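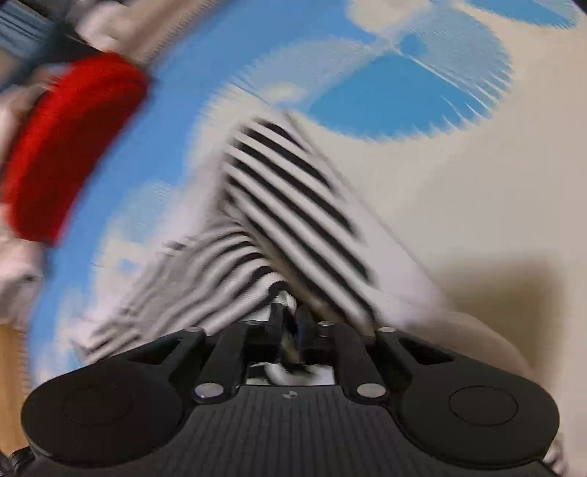
Kleinschmidt wrote back to our last report that a gripper which can only pick up socks is a very expensive hand. Fair. We have moved on from socks, and the hand has become slightly more expensive.

Spent to date on the Stiltent build: $699 of the $887 granted. Most of the June money went on pivot pins and linkage arms, the first set having been printed by me at one in the morning with the confidence that hour brings. The second set is straight.

The hand-held version closes and pinches thin fabric at the fingertips. Striped cloth is still the favorite in the Lilloddale workshop, as you can tell from the stripes which way a fold is heading. We have logged 558 grabs so far. A fair share of them are labeled "regret" in the spreadsheet, a column I will rename before anyone official opens it.

Not done: the motorized wrist. The order from Rerkport came with 5 left-hand brackets and no right-hand ones – a symmetrical robot may have to wait. The cable also likes to sit where loose cloth wants to go, and the cover I drew for it fits beautifully until you close the fingers.

Next period: new cable route, replacement brackets, and a go at towels. We aren't asking for more money in this report. Please read the next one sitting down.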